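Iltance Forums > Kitchen & Larder > Storage
Fruit basket: does keeping the banana out do anything at all?
Page 1 of 1

pantrymoth
Posts: 371
October 2020

My sister-in-law has been on a course run by Blažena Tóth (household management, two evenings, not free) and came back with a list of rules about fruit. Bananas must never share a basket with anything. Grapes go at the bottom because they "like the air". Citrus at the back. I have nodded politely and I don't believe most of it.

I've gone along with the banana one for now. Most of the rest is in the blue basket with the open mesh, and the banana lives on the bare table next to it. 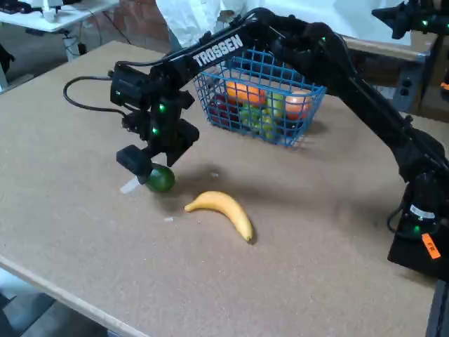 What bothers me is the distance. If the banana gives off a gas that ripens its neighbours, as everybody says, how does a hand's width of table help when the basket is all holes? Either it needs to be in another room or it may as well go in with the rest. Has anyone tested this, or do we all repeat it because our mums did?

dunnock_sue
Posts: 2,722

It's ethylene and it's real. Bananas give off a fair bit. Inside a paper bag it builds up and you'll notice the difference. On an open table in a normal kitchen it drifts off. So your sister-in-law is right about the gas and probably wrong about how much it matters.

The grapes at the bottom is nonsense though. They're the softest thing you've got and you're putting oranges near them.

Fennimore
Posts: 800

Disagree with Sue. I moved mine to the windowsill in July and the peaches lasted noticeably longer. I'm not a scientist but I do eat a lot of peaches.

dunnock_sue

Were they the same peaches? Bought the same day from the same shop? You changed where the bananas were and presumably also bought different fruit.

Fennimore

Obviously they were different peaches, I'd eaten the first lot.

pantrymoth

This is my problem with all of it. Every thread I find is somebody's peaches.

oldgasring

Try a Grakell disc. You drop it in the basket and it soaks up the gas. My neighbour swears by hers.

dunnock_sue

In an open basket? Soaks it up from where, the whole kitchen? I'd want to see that in a closed drawer before I spent anything. They're £3 each and you're meant to keep replacing them.

oldgasring

I only said she swears by it. I haven't bought one.

Sitompul
Moderator

Moved from General Chat. Please keep product recommendations to the Products board, and no links to shops.

I'll add my own method, for what it's worth. It's mostly about being able to see what you've got:

1. Get a basket you can see through. Mine is blue wire, but any open mesh will do. A deep china bowl hides the one that's going off until you smell it.

2. Heavy, firm fruit to the sides and back, oranges for instance. Grapes where nothing can roll on to them. If they have to sit low down, sit them in front of the others.

3. Anything you plan to eat or use next comes out and goes on the table. I do this with bananas and with whatever green thing is waiting its turn. Nothing to do with gas, it just gets eaten.

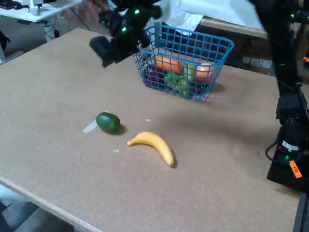
4. Take everything out when you top up. Old fruit on top, new underneath. Wipe the basket while it's empty, and the table too, as there are always bits.

5. Don't wash any of it until you want it. Damp grapes go mouldy quickly.

pantrymoth

Number 3 is the first reason for leaving the banana out that I can accept. I'm less sure about 4. If I take the whole lot out every time I top up, aren't I bruising the peaches twice a week for the sake of tidiness?

Sitompul
Moderator

Put them down gently.

Fennimore

I don't rotate anything and I've never had a problem.

dunnock_sue

You eat them too fast to have a problem.

pantrymoth

Fair point about speed. Dark red ones always end up down the side of our basket and get forgotten, so perhaps I'll try rotating those and leave the rest alone. Still not convinced about the gas. If anybody has two matching bunches of grapes from the same box and a bit of patience, I'd like to see one kept beside a banana and one kept upstairs.

oldgasring

I've got grapes but no upstairs. Would the garage count?

dunnock_sue

No, it's colder. You'd be testing the garage.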